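Meinecke pauses home trials of Pastus two-arm robot after wrist camera fault

Owners told to switch units off at the wall; free cable replacement to begin in March

JILWOOD – Meinecke today paused all home trials of its Pastus two-arm household robot after a fault in which an arm kept moving when the picture from its wrist camera had frozen. No one was hurt. The pause covers all 11 homes in the trial and will stay in place until each robot has been given new cables and a software update.

The fault came up during a session in a private home in Jilwood. Pastus was reaching down toward the floor to pick up a small object when the picture from the camera on its right wrist stopped changing. The robot should have noticed this and held still. It went on using the last picture it had received, and the right arm pushed down against a piece of furniture until the operator pressed the stop button. The furniture was scratched. The gripper was bent and has been replaced.

Meinecke received the operator's report at 4:40 p.m. and told the other households by phone the same evening.

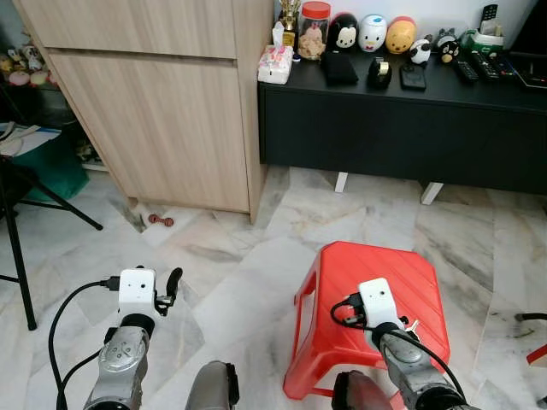 Engineers copied the logs from the robot and repeated the movement on a test bench at the company's workshop. They found two separate problems.

The first was in the cable that runs from the wrist camera down the forearm. When the arm reached low and the wrist turned inward, the cable was pulled tight at the plug. After many such movements, one of the wires inside could lose contact for a moment and then connect again. The cable looked normal from the outside, and the routine check at the start of each session did not catch it.

The second was in the software. Pastus checks that a camera is connected, and it is meant to check that each new picture is newer than the one before. In the version used in the trial, the second check was skipped if the camera dropped out and came back within 200 milliseconds. The robot treated the camera as working while the picture on file was out of date.

"The cable was going to fail sooner or later, and we plan for parts to fail," said Lutz Hellwig, head of product safety at Meinecke. "The arm should have stopped when it did. Our software let it carry on, and that is our mistake. We have apologized to the family and paid for the repair."

The wrist cameras sit close to the grippers and matter most in the last part of a reach, when the arm itself can block the view from the head camera. In an ordinary living room the robot may be working a short distance from shelves, remotes, phones and ornaments.

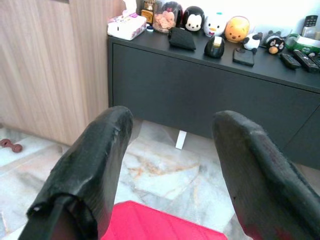 View from a Pastus wrist camera, with the gripper fingers in front and a low sideboard beyond.

The cables are made to Meinecke's drawings by Dasitz, which also assembles the wrist units. Meinecke said the parts matched the drawings and that the fault lay in the length and path of the cable as designed. The new cable is longer, with a clamp below the plug that takes the pull when the wrist turns. Samples have been through 1000 full bends on the bench without losing signal, and testing continues.

The software update makes Pastus compare the time on every picture. If a picture from any camera is late, both arms stop where they are and the robot asks the operator to restart the session. The robot will no longer restart a camera by itself during a movement.
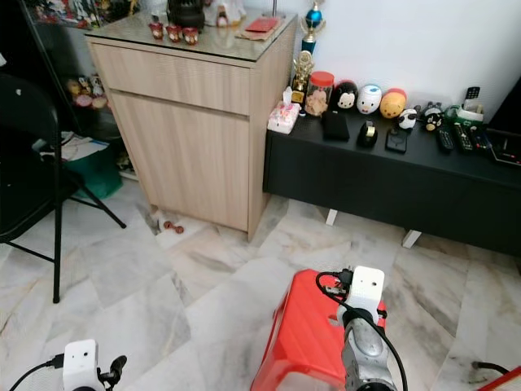
Trial households will also get changed instructions. Until now, they were asked to keep people and pets away from the arms while the robot was moving. They will now be asked to stay out of the room altogether unless they are acting as the operator, and the operator must keep the stop button in hand. These rules will apply for the rest of the trial.

"Some families have told us the floor pickup sessions are the ones they find most useful, so I know this is a disappointment," said Chiyo Sugiyama, who manages the home trial. "We would like them to wait. Please don't start the robot to see whether yours has the problem."

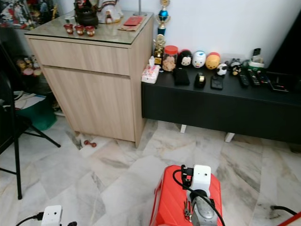
Pastus facing a cabinet and a low console, with a small dumbbell-shaped object on the floor.

What trial households should do now

Switch Pastus off at the main switch and unplug it at the wall.
If an arm is raised, leave it. Do not push it down by hand.
Do not unplug, tape or tie back any of the cables on the arms.
Wait for a call from Meinecke to set up a visit.

A technician will replace the cables on both arms, install the update and run the robot through a set of low reaches before leaving. A visit takes roughly half a day. Each robot will then be watched remotely by Meinecke staff during its first 48 hours of use. Households that would prefer to leave the trial can do so, and the company will collect the robot at no charge.

Pastus is not on general sale. Meinecke has not set a new date for the end of the trial and will publish the full fault report when the last visit has been made.

Media contact: Meinecke Press Office, Jilwood
Trial households: please use the phone number on the inside cover of your Pastus handbook.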